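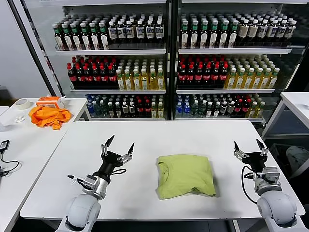 Oskari Ojala, Ornia Group, Deltville
Print this page | E-mail this article

4.2 What the checklist misses

Figure 3. Two-arm folding cell with a folded T-shirt between the open grippers.

The draft guideline asks for a marked boundary and a written stop procedure. Fine. It says very little about the cables that loop at each wrist (Figure 3), or about tables standing next to the work table. We logged 476 folds under the draft rules and 19 stops. I doubt that number means much – the draft never defines a stop.

Contact: Ornia Group | Copyright Ornia | Back to top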